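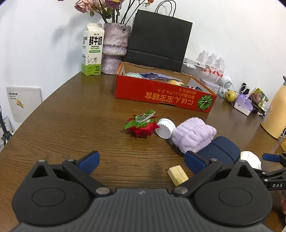
The table, first sorting. Rose clip, cap, plush band, navy case, red box.

INVENTORY OF THE SECOND ROOM

Clause 10 of the Prosgate tenancy form states that goods left behind by a departing tenant will be listed, held for 242 days, and released to a named person on signature. It does not say who decides what counts as goods. In the Drornness office that was Elżbieta Laskowska, and she had a form for it.

The form had four columns: item, material, condition, disposition. She had drawn it up herself after a dispute over a curtain rail. The unit on the upper floor had been let to a woman named Ladan Fallahi, who had given notice in October, paid to the end of the term, and gone to Abu Hammour. The forwarding address was complete. The telephone number was one digit short.

Laskowska used the table in the second room because it was the only surface at a working height. It was dark brown with a wood grain, and one side of it was curved, so she took her measurements from the wall. She put on the desk lamp, dated the sheet November 28, 2023, and began with the smallest item.

Item: block. Material: wood, pale yellow. Condition: small dark specks on one side. She turned it over and tried to think what it belonged to. A set of blocks implied a box for the set, and the form had a line for incomplete sets, with a space for the number missing. She left the space blank and wrote "single."

Item: hair clip, rose, artificial. Material: fabric and metal. She set it down with the petals to the table so that the clip could be inspected. The leaves were green and lay over the red. She opened the clip and closed it. Condition: working.

Item: cap, white, plastic, ridged rim. It was hollow and had nothing in it. She spent longer on this than on the clip. A cap is part of something else, and under the form a part had to be entered beneath its whole. She went through the kitchen cupboards and the bathroom shelf with the cap in her hand and tried it on a bottle of drain cleaner, a jar, and the valve of the radiator. It fit none of them. She put it back against the rose and wrote "cap" in the item column, on its own line, in violation of her own note at the foot of the page.

Item: band, plush, lavender. She took it to be the kind worn to keep hair off the face while washing. Condition: good. She pressed it flat to measure it, and it came back up before she could read the ruler. She pressed it again. Under size she wrote "soft."

Item: case, navy blue, rounded, with a seam. A case could be opened only in the presence of a witness. The witness was normally the man from Griltora who read the meters, and he had been at nine and gone. She entered it as "case, closed."

The red box was the last. It was long and open, brown inside, with gold lettering in Chinese and Japanese, and it had been set down so that the lettering was upside down. Laskowska could read neither language. She copied four of the large characters onto the back of the form, stroke by stroke, and sent a picture of her copy to the translation desk at Prosgate, which charged the department by the line.

The answer took twenty minutes. Baby food, it said. The kind given alongside milk, at the start. Please confirm cost code.

She confirmed the cost code. Then she went back through the file. The tenancy was for 2 adults, later amended to one. There was a request from the previous winter for a lock on the window, approved, and a request for a lower handle on the bathroom door, declined. No child had ever been entered. There was a charge of 3000 held against the deposit for undeclared occupancy, and the field for the reason was empty, waiting for whoever did the inventory.

She read the form over. In the disposition column there were three permitted entries: hold, release, discard. She wrote "release" six times, once for each line, and under the name of the recipient she wrote Fallahi, L. In the reason field of the deposit file she wrote "none found" and initialed it.

The postage had to be justified by weight. She put the block, the clip, the cap, the band, and the case into the red box and carried it to the scale in the hall. Then she took out the telephone directory for the Abu Hammour office and began trying the missing digit, starting at zero.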